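Clavia open house, Lellville: the PC refurb floor

Notes typed up the same night, so excuse the spelling. August, hot, parking terrible.
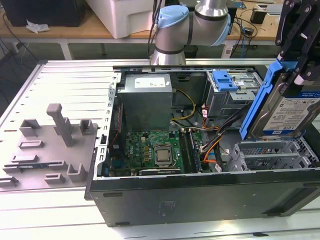 Getting there

Clavia is out past the rail yard in Lellville, unit 808, the long low building behind the Ferrand tile warehouse. Sign is tiny. Drove past it 2 times. Doors at 10 in the morning, line already down the ramp. Free entry, sticker on your shirt, bag check, go. No open-toed shoes, they do enforce it, a guy ahead of me got sent back to his car.

They split us up into groups right away. Mine got the refurb floor first, then receiving, then the shop. I'd have picked that order anyway.

The refurb floor

Old office desktops, opened up, checked, fixed, sold on. That's the business. The big black tower was what I'd come for, a Dell board in it, lying on its side with the side panel off so you look straight down into the thing. I had one a lot like it at my old job and never once saw the inside.

Nice bench too. White, slotted aluminum, the kind you can bolt anything to. I want one for the garage. Looked up prices on my phone while standing there. I do not want one for the garage.

The side panel lies flat next to the case with gray 3D-printed blocks fixed on it. Posts, brackets, slots, little U-shaped holders, all different. I spent way too long on those. My own method is a muffin tin and a magnet, so yes, jealous. Asked if they sell the print files. They don't, but they were nice about it.

Inside is roomier than I expected. Power supply up in one corner, bunch of yellow wires coming off it. Green board, silver processor sitting right there in the socket, memory next to it. Red cable down the side wall. Then the drive end, which is the part I liked best, an optical drive cage with a blue latch and the metal bay below that. The hard drive is a WD Blue, 1 TB, in a blue plastic carrier. I love a drive carrier. My home machine has four screws per drive and one of them lives under the fridge now.

Somebody in our group asked why bother with spinning drives. Answer was price. A lot of the buyers are schools and small offices who want a working machine with room for files and that's it. They'll put in an SSD if you pay for it. Fair.

Also learned: they log every machine by case number, and the paper tags go in a bin at the end of the day. Tag on the cart by the door said 1604. No idea if thats a lot.

Receiving

Quick one. Roller doors, pallets, shrink wrap, a scale. Loud. Monitors on one side, towers on the other, keyboards in giant cardboard boxes that come up to my chest. A smell of dust and old carpet. They grade stuff A, B or parts. Grading is mostly dents, rust and whether it powers on. Would have liked longer in here but the next group was already on our heels.

Cables get sorted by hand into tubs. Watched that for a while. Very soothing. You can take home a power cord for free, I took one, then felt greedy, then took an HDMI too.

The shop

Through the double doors at the end. Runs under the name Skostora, same people. Shelves of finished desktops with a little card on each one, specs and grade. Laptops in a glass case. Loose memory in trays, sold by the stick, bring your old one to match it. Cash or card.

Got a used keyboard and a USB hub. Keyboard is missing a rubber foot, found that out at home. Folded cardboard, fine.

Practical stuff

Whole thing took me 3 hours with the shop. You could do it faster.

Coffee is from a machine and costs a dollar. Bring water instead. There's a taco truck across from Ferrand from 11 on, get the potato ones.

Bathrooms by the entrance only, so go before your group leaves.

Kids were allowed on the refurb floor with a parent but not in recieving.

Worth it? For me yes, mostly for the open tower and those printed holders. If you just want a cheap computer skip the tour and go right to the shop, it has its own door around the back.

They do another one in spring. I'll park by the rail yard and walk.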